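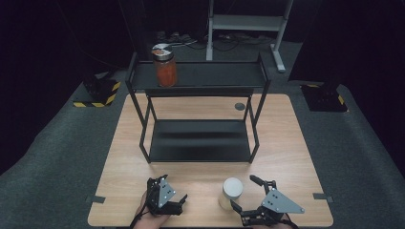 Grethe Arnardóttir wrote in to ask whether she could order tins in two different lid colors and still have them counted as one order, and we get some version of that question so often that it goes first.

Can I split one order across colors or designs?
Yes! As long as the tins are the same shape and size, you can split a run into up to 4 designs and we count it as one order. Grethe went with a green lid and a cream lid on the same round body. Each extra design needs its own printing plates, so there's a plate charge for each one, and you'll see it as a separate line on your quote. Different sizes are different tooling and have to be quoted as separate orders, even when they look close.

What does Kimthorpe do, exactly?
We arrange custom printed tinplate packaging for small brands: tea tins, cookie tins, candle tins, slide-top mint tins, hinged tins, lunch-box tins with handles. You send us the artwork (or a sketch and a lot of enthusiasm, we can work with that), we match it to a shape that already has tooling, and one of our partner factories prints and forms it. We love tins. You'll notice.

How many do I have to order?
The minimum is 1000 pieces per shape for printed tins. Plain tins, silver or gold inside and out, can be bought by the carton with no other minimum. If you've never sold in tins before, plain ones with a nice paper label are a great way to start, and plenty of our customers stay with them for years.

How many shapes are there?
1319 on the current tooling list. It changes a few times a year as old molds wear out and new ones get cut. The list can be sorted by footprint, height, lid type and volume. If you know what has to fit inside, start with the footprint, it narrows things down fast.

What is the difference between a slip lid, a plug lid and a hinged lid?
A slip lid goes over the outside of the body and lifts straight off. A plug lid presses down inside the opening and holds much tighter, so it's the usual pick for loose tea and ground coffee. A hinged lid stays attached at the back with a folded metal tab or a wire pin. Hinged tins are a joy to open but they aren't airtight, and anything that goes stale in one will need an inner bag.

Are the tins food safe?
The food range is coated inside with a lacquer meant for dry foods, and we send the test report for your batch along with the shipping papers. Please tell us what you're packing! Dry cookies, tea, candy and spices are all straightforward. Anything wet, oily, salty or acidic is a different conversation and usually a different container. We'd much sooner talk you out of the wrong tin than sell it to you.

Can I put candles in them?
Yes, in the seamless ones. A seamless tin is drawn from a single piece of metal, so there's no side joint for melted wax to find its way through. Look for "drawn body" on the tooling list. Testing wicks and burn times is up to you, and we can send a handful of blanks for that before you commit.

How long does it take?
Production is 32 days from the day you approve the sample. Ocean freight comes on top, and it varies a lot by port and by season. If you need holiday tins on the shelf in November, have your artwork finished by the middle of spring. Summer feels very early to be thinking about snowflakes, and by then it's already tight.

What is a Gruline proof?
Gruline is our flat proofing service. Your design gets printed on a sheet of real tinplate with the real inks, before any forming. Screens and paper proofs can't show you what happens when color sits on shiny metal, and it can be quite a surprise the first time, especially with pale pinks and skin tones. Most people look at the sheet, ask for a heavier white base coat under one or two colors, and love the second version.

And the Sung finish? I keep seeing it on the price list.
Sung is the soft matte varnish. It feels wonderful in the hand and it's our most requested finish this year. It does pick up scuffs more easily than gloss, so tins with Sung are packed with a tissue sheet between them, which makes for slightly bigger cartons. You can combine it with spot gloss, so a logo shines on a matte background. We have a soft spot for that one.

Can you emboss my logo?
We can. Embossing needs a custom die, and you pay for it once. We keep it on file for repeat orders. Bold shapes and thick letters come up beautifully. Fine script under the size of a fingernail tends to fill in, and we'll tell you so when we check the artwork.

What file should I send?
A vector file on the template we give you for your shape, with fonts outlined and photos embedded. Keep text and borders away from the curl, the rolled edge at the top and bottom, where the metal bends and the print stretches. Straight lines right along an edge are the number one thing we send back. A line that is perfectly parallel on the flat sheet can look tilted on the finished tin.

Can I see a sample before I pay for the run?
Blank samples of nearly every shape ship within a few days, and you only pay postage. Printed and formed samples take longer and are charged, with the charge taken off your invoice when you go ahead. Shota Takeda packs his blank samples full, tapes them shut and mails them to himself to see how they travel. Very good idea, please copy it.

Some of my tins arrived dented. What now?
Take photos of the carton, the label and the tins, and email them within a week of delivery. Every order includes a small overrun to cover the odd ding. If the damage goes past that, we'll replace or credit, whichever you like better. Don't throw the cartons away until you've heard from us.

Will they rust?
Tinplate is steel with a thin tin coating, so a cut edge or a deep scratch can rust if it stays damp. Store them indoors, off the floor, and don't put them in the dishwasher. A soft dry cloth is all they need.

Do the factories get inspected?
Yes. Ziltell, the inspection company we use, pulls tins from across each run and checks print color against your approved sheet, lid fit, sharp edges and coating. You get the full report with pictures before the balance is due. Ask us anything about it, Floarea Filip on our quality desk loves these questions and writes long answers.

Can I reorder the same design later?
Absolutely, and it's quicker the second time. Plates are kept for two years after your last order. Color can drift a tiny bit between runs, so send back one tin from the first batch if an exact match matters to you.

Who do I write to?
Tincuța Roman handles new quotes and Sebastian Dobre handles orders already in production. The phones are open on weekdays and on Saturday until noon. If you have a favorite old tin you want to get close to, measure it across the base, not the lid, and send us the numbers with a photo. Matching old tins to the tooling list is our favorite kind of email!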